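Home > Tables > Work tables > Flalgate

The Flalgate Work Table
Item 3471
Made to order. Usual wait is 4 weeks, a bit longer if you're off the mainland.

Choose your top: white / oatmeal / slate / bottle green
Choose your shape: rectangle / square
Height: 72 cm

Hello! I'm Dwynwen, I run the shop and I write these pages, so if something's unclear it's my fault and you can tell me so. The Flalgate is the table I get asked about most, and the emails tend to be long ones, so I've tried to put everything I know in one place. Put the kettle on.

I've had a Flalgate in my own back room for over four years. It has been a sewing table, a seed-sowing table, a place to do the tax, a Christmas dinner overflow table and (for one very long wet half-term) the headquarters of a papier mâché business run by my niece. It's plain. It has a top, it has legs, and it stands where you put it. I'm very fond of it.

What it's like to live with

The first thing people notice is that it doesn't wobble. We had a different work table in the shop before this one, a pretty thing, and every time somebody used a rubber on it the whole lot shivered like a jelly. The Flalgate has a rail running round underneath the top and the legs bolt up into the corners of it, quite tightly, and that seems to be all it needed. I run an elderly and rather violent sewing machine on mine and my tea stays in the cup.

The rail does mean you lose a little space for your knees. If you're tall, or you like to sit with your legs crossed under the table, please try it out with your own chair first. Measure from the floor to the top of your thighs when you're sitting down and write to me with the number, and I'll tell you whether I think you'll be comfy. I've talked a few people out of buying one this way and I don't mind a bit!

The edges are rounded over, just enough that you can lean your forearms on them for an afternoon without getting a red line. The corners are rounded too, a touch more. I still wouldn't want a toddler running into one.

White or not white?

Right, the big question. I get this one more than any other, so here's my honest tuppence worth.

White is lovely for anything where you need to see what you're doing. Beads, pins, watch parts, little screws, seeds, all of it shows up beautifully. Fabric colours look like themselves on it, and so does paint. If you take photographs of things you make, the white top bounces a bit of light back up into the shadows and saves you fiddling about with bits of card. It also makes a small room feel less crowded, or it did mine.

Against that, white shows everything. Tea rings, biro, the cat. If you're the sort of person who notices a crumb from across the room then you'll be wiping it a lot, and you may be happier with the oatmeal, which forgives nearly anything. Slate is handsome but it shows dust, and under a bright lamp I find it tiring to look at. Bottle green is the one I'd have if I were buying again just for the joy of it. It's a bit like a billiard table and a bit like a school library.

The finish is the same on all of them, a flat sort of sheen, so you don't get a hard glare from a window or a desk lamp. You do get a soft glow if the lamp's very close.

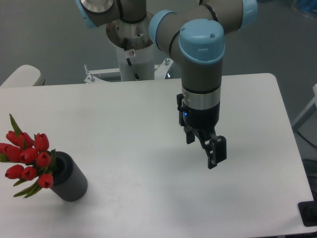
White rectangular top, with the gripper just above it.

Cleaning it

Warm water, a drop of washing-up liquid, a soft cloth. That does for nearly everything. Wipe it dry afterwards, particularly along the edge where the top meets the rail, as water likes to sit there and sulk.

Ballpoint comes off with a dab of surgical spirit on cotton wool if you catch it the same day. Old ballpoint is more of a project. Felt tip is usually fine. PVA you can leave to dry and peel off, and very satisfying it is too. Acrylic paint the same, mostly. Superglue, no. I've tried everything on superglue and I'm left with a small shiny patch near the left-hand corner of my own table, which I now keep the pin dish on.

Please don't use cream cleaner, or those white magic sponges. They work by rubbing away whatever's under the stain, and you end up with a dull spot that never comes back. Katia Greco, who looks after our returns, has a collection of photos of dull spots and will happily send you one as a warning.

Hot things: put a mat down. A mug is all right. A saucepan isn't, and neither is an iron laid flat, even for a second while you answer the door. If you press seams on your table, get a wool mat. We sell the Skaritz one and it's thick enough, but an old folded blanket is just as good and you've probably got one already.

Cutting on it

You'll want a cutting mat. A craft knife will go into the finish and you'll see the line for ever. Rotary cutters are worse, they go in so smoothly you don't notice until you lift the fabric. I leave my mat out all the time and slide it to the back when I need the space.

Putting it together

It comes in one flat box, and the box is heavy. Do get somebody to help you in with it. The courier will leave it at the front door and no further, whatever you offer him.

Inside you'll find the top, wrapped in a blanket thing, then the rails, the legs, and a bag of bolts with the key taped to the outside. Lay the blanket thing on the floor and put the top on it face down. Fit the rails first and leave everything finger-loose. Then the legs. Then go round with the key and tighten each corner a little at a time, like you would the nuts on a car wheel. Turn it over with your helper, one at each end, and don't be tempted to tip it up on two legs and let it drop. That's how legs get bent.

There are screw-in feet at the bottom for wonky floors. Mine's on old floorboards and one foot is out a good deal further than the others, which you'd never know to look at it.

A week or so in, go round with the key again. Everything settles.

If you've lost the instructions, email and I'll send them over. The drawing of the corner on the older sheet was the wrong way round (sorry, everybody who bought in April) and the new sheet has it right. Rodel Soriano redrew it for us after putting his own together backwards and then, with a certain amount of language, forwards.

Things to go with it

Kudance shelf. Sits at the back of the top and lifts your bits and bobs up out of the way. Comes in the same colours. It just stands there on rubber feet, so there's no drilling, and it lifts off when you want the whole table.

Bevan stool. The seat goes up and down and it has a bar for your feet. A good match for the height of the Flalgate if you're about middling. There's no back on it, so I wouldn't choose it for all-day sitting.

Skaritz wool mat. See above under irons.

Castors. I'm asked about these constantly! We don't do them for this table. We tried a set and all the steadiness went out of it, brakes or no brakes. If you need to move it about, a pair of felt pads under the feet and a shove will do it on a hard floor.

What people ask me

Can I leave it in a shed or garage? If it's dry, yes. If you get condensation running down the inside of the windows, no. The bolts will go first.

Can I have it taller? Not from the factory, no. A customer of ours, Llinos Voyle, stands up to do her bookbinding and has hers on blocks made by her brother, and she's very pleased with them. I can't recommend it officially, as the feet aren't meant for it, but she did send me a nice photo.

Will you make one longer? Not at the moment. You can push two together along the short side and they line up well, so long as you level the feet. The square ones line up too.

Do the whites match if I buy another later? Very nearly. The finish is mixed in batches, so if you want a pair side by side, order them together and put a note in the box at checkout. Trinity Marchetti packs the orders and she'll pick you two from the same batch.

Can I clamp things to it? Yes, on the long sides, where there's enough of a lip for an ordinary G-clamp or an angle lamp. Put a scrap of card under the jaw or you'll get a dent. On the short sides the rail sits nearer the edge and you'll struggle.

Does it smell? A little, for the first few days. Open a window.

Delivery and sending it back

Delivery's included on the mainland. For Northern Ireland, the islands and the Highlands, pop your postcode into the basket and it'll tell you before you pay. You'll get a text the evening before with a time slot. If the slot's no good, reply to the text and not to me, as I can't change it from here and I'll only feel bad.

If you don't like it, send it back in its box. So please keep the box for a while, even though it's enormous. Tables that come back with all their bolts are refunded in full. If the top is marked when it arrives, take a picture before you build anything and email it to Katia, and she'll get another on its way to you.

Colour samples are free and come in an ordinary envelope. Ask for as many as you like.

Page last updated June 22, 2020

You may also like: Kudance shelf / Bevan stool / Skaritz wool mat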